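Workshop notes: covering a work table with paper

Several members wrote in after the January issue to ask how we cover the tables in the small-parts room, and whether paper is worth the trouble compared with a cutting mat or a bare board. Gudrun Kröger has kept the room in order since the move to Oltitz and supplied most of what follows.

Paper has one clear advantage: contrast. A dropped screw or a sliver of clear plastic shows up on white far sooner than on wood grain. It also takes pencil, so a position can be marked directly on the table and the sheet replaced when the marks are no longer wanted. The disadvantages are seams and curl. A seam catches the corner of any flat part pushed across it, and a curled edge will tip a light box.

Procedure

Clear the table and wipe it with a barely damp cloth. Let it dry fully. Lay the first sheet from the far edge toward you and smooth it outward from the center with the side of the hand. Butt the next sheet against it; do not overlap. An overlap looks tidier on the first day, but the step remains under everything placed on it. Fix the outer edges with low-tack tape and leave the middle free.

Use matte paper. We tried the coated Hellwig stock for 2 weeks and went back to the plain roll. Under the ceiling lights the coated surface produced glare exactly where people were looking, and tape lifted the finish when it came off. Henrike Kuhlmann still prefers it for wet work — a fair point, but that belongs at the sink table.

Loose sheets on top

A single loose sheet laid over the covering makes a useful placement area. It can be turned or taken away with the work still on it. Keep it near the front edge, within easy reach, and keep boxes and trays farther back. 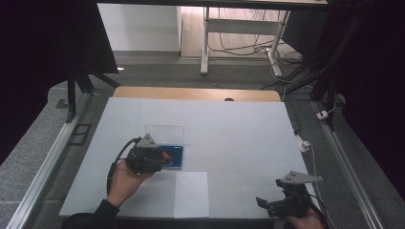 Photo: Golshifteh Zamani

The clear acrylic box is the harder of the two items to place by eye on a white ground. Its outline is all there is to go by, and the blue piece next to it reads at once. For clear containers we now suggest a pencil line on the paper along one long side. Hauke Eichhorn uses colored tape on the box itself, which also works but leaves residue on acrylic if forgotten for a month.

Cables belong off the work surface wherever the job permits. Where one has to cross the edge, leave enough slack that it does not drag on the paper.

Replacement

Change the covering when the seams begin to lift or the pencil marks become confusing. A fresh roll is on the lower shelf of the Ruvard cabinet. Please write the date on the core when you open one, and tell Gudrun when it is nearly finished. Offcuts longer than your forearm go in the flat drawer for use as loose sheets; shorter pieces go to recycling.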